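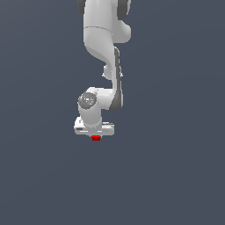

A purchase request for a robot cell usually starts with the arm, and the arm is usually the line that gets argued over least. The larger differences between the estimate and the final bill sit in the lines below it: the hand, the mounting, the guarding, the wiring, and the hours needed to make them work together. A simulated cell makes it easy to forget those lines. The arm can hang from above with nothing behind it but flat gray, a small red block under the middle of the hand, and no table, wall or floor to get in the way. Everything left out of a model like that has a price on the shop floor, and a buyer who plans from it should write the missing items down before asking for quotes.

Dagim Gebretsadik plans equipment spending for Liltivov, a contract packer in Grarstead. In the spring he was asked to budget one overhead cell that moves small molded parts from a tray to a fixture. The first draft of his budget had four lines. The version that was approved had 16.

"The four lines were all correct," he says. "They were also the four things a vendor will put on the first page."

Mounting was the first addition. An arm on a pedestal needs floor anchors and floor space. An arm hung from above needs a frame stiff enough that it does not sway when the arm stops quickly, and the frame has to be designed, welded, painted and leveled. Liltivov took bids from two fabricators. Kütt, the higher of the two, included a stiffness calculation and a site visit. The other bid assumed that the existing roof steel could be used, and Gebretsadik's own engineer had already ruled that out.

The hand came next. A general-purpose gripper is a reasonable choice for a trial and often a poor one for production. Fingertips wear, and parts change. Liltivov budgeted for one hand, one spare, and three sets of fingertips cut to suit the parts on order. A wide hand also needs room at the tray: if the hand is broader than the part it carries, the walls of the tray decide how close together the parts can sit. Liltivov's trays held 31 parts each when they were loaded by hand. They had to be replaced, and the trays became a line of their own.

Reach and payload should be checked with the hand included. Payload ratings are for everything past the last joint, so the hand, the part, any bracket and the cable all count. Buyers who compare the rating with the part weight alone tend to order one size too small. The correction is cheap on paper and expensive after delivery.

Simulation does have a place in the budget. Liltivov bought 83 hours of it from Skisow, a small integration firm, before placing the order for the arm. The work covered reach, joint limits and cycle time, and it moved the mounting point toward the tray. It did not cover lighting, part variation, cable routing or access for cleaning. Gebretsadik recommends that the statement of work list both what is modeled and what is left out, and that the buyer receive the model files at the end. Without the files, a change to the layout means paying for the same setup again.

Commissioning is the line most often cut. Skisow quoted 200 hours on site, and Liltivov's managers asked for half. The compromise was to keep the full figure and release it in two parts, the second tied to an acceptance test written before the order was signed. The test names the part, the tray, the run length and the number of stops allowed.

Training, spare parts and a yearly service visit were moved to the operating budget, where they will be easier to renew. Downtime during installation stayed in the capital request. Gebretsadik prices it at the margin on the orders the line would otherwise have shipped, and he gets that number from sales in writing.

The frame is due in December, with the arm to follow once the anchors have been inspected.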